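Call for Participants: Household Water Hardness and Soap Residue Study

Posted in November by the Garnis Study Office
4 min read

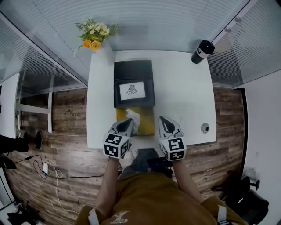

The Garnis Study Office is seeking adult participants for a home-based study of hard water, soap residue and rinsing practice. The study covers households in the Cairns Valley supply area, where water is drawn from limestone wells and hardness varies considerably from one street to the next. Existing records describe the water as it leaves the treatment works. They say little about what reaches the kitchen tap or what remains on a plate after washing.

Participants will collect water samples at home, wash a supplied set of test tiles by hand, and keep a written log. No laboratory experience is required. The study runs for 13 weeks, and places are limited to 412 households.

Who can take part

Applicants must be 18 or older and must live full time at an address served by the Cairns Valley supply. Renters and owners are equally eligible. Only one person per household may enroll, although other members may help with the washing tasks if their name is entered in the log.

Homes with a water softener are eligible if the softener can be bypassed at the kitchen tap. Homes on a private well are not eligible for this round. Applicants who plan to move or replace their plumbing during the study period should wait for a later call.

People with a known skin reaction to dish soap should not apply. Gloves are supplied and may be worn for every task, but some contact with soap solution is likely.

What the work involves

Each participant receives a kit containing sample bottles, glazed and unglazed test tiles, a thermometer, a measuring cylinder, a soft brush and two cleaning products. The first product, Brillo Base, is a plain liquid soap mixed for the study. The second, Siso, is a rinse additive based on citric acid. Both are supplied in unmarked bottles with a colored cap, and participants will not be told which is in use in a given week.

The weekly tasks are as follows:

- Draw one cold water sample of 1000 milliliters from the kitchen tap before any other use that morning.
- Record the water temperature after the tap has run for two minutes.
- Wash six tiles according to the printed method, rinse them, and stand them in the rack to air dry.
- Seal the dry tiles in the sleeve provided and label the sleeve with the week number.
- Complete the log sheet, including any change in household water use.

The tasks take up to 29 minutes a week, excluding drying time. Tiles should not be wiped or polished. A tile that has been dropped or chipped should be returned with the others and noted on the sheet.

Sample bottles and tile sleeves are collected from the doorstep every second week. Participants choose a morning or evening collection slot at enrollment. Samples must be kept cool and out of direct sunlight until collection – an unheated porch is acceptable, a car is not.

Training

All participants attend one session at the Garnis office before their kit is issued. The session lasts 90 minutes and covers sample drawing, tile handling and use of the log. Sessions are offered at 10 a.m. and 6:30 p.m. The office has step-free access from the rear parking lot. Participants who cannot travel may request a home session on the application form.

Payment

Participants are paid in two parts. The first payment is made at the midpoint of the study and the second after the kit has been returned. Missed weeks reduce the second payment in proportion. Travel to the training session is reimbursed at the standard mileage rate or the cost of a bus ticket. Payment may count as taxable income, and participants are responsible for reporting it where required.

Data and results

Samples are stored under a household code. Names and addresses are held separately and are deleted once the final payment has cleared. Street-level hardness figures will be published, but no figure will be released for a street with fewer than five participating homes. Each household receives its own readings at the end of the study, with hardness given in both grains per gallon and milligrams per liter.

The study does not test for lead, bacteria or other contaminants. Questions about the safety of drinking water should be directed to the water supplier.

Participants may withdraw at any time by returning the kit. Readings already collected are kept unless the participant asks in writing for their removal.

How to apply

Application forms are available at the Garnis front desk and at public libraries in the supply area. The form asks for the age of the building, the pipe material if known, and the number of people in the household. Leave the pipe question blank if unsure – a study assistant will check it at the first collection.

Completed forms may be handed in at the desk or mailed to the office. Places are assigned by supply zone, so applications from some zones may be placed on a waiting list while others remain open. All applicants will be notified by letter.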